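The Puturside Hospital Auxiliary has run its kitchenware exchange for 12 years, and the principle has scarcely changed in that time. Households in the district bring in what they no longer need. Other households, many of them newly arrived from the city or from overseas, take it away at no charge.

Demand has altered a good deal. Jin-sol Joo, who coordinates the exchange from its rooms in Skurnwood, attributes the change to the cost of rent. Families who once furnished a kitchen over several years are now obliged to do so in a fortnight, and they ask first for the plainest goods -- saucepans, colanders, mixing bowls.

Plastic bowls present a particular question. They are light, they stack, and children may be trusted with them. They also scratch, and the exchange's guidelines advise against passing on any piece whose inner surface has lost its gloss.

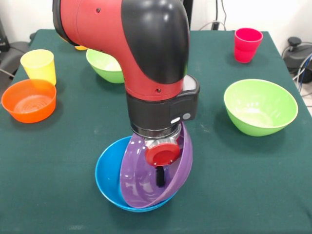
## A register of small things

Each donation is entered in a ledger, and the entries for the past financial year number 1338. Ju-won Ra, an honorary archivist with the Twal Historical Society, has proposed that the ledgers be preserved as a record of domestic life in the region. The earliest volumes list preserving pans and jelly moulds in quantity; in the most recent, rice cookers predominate.

The Society will consider the proposal in October. Until then the ledgers remain at Skurnwood, where they may be consulted by appointment.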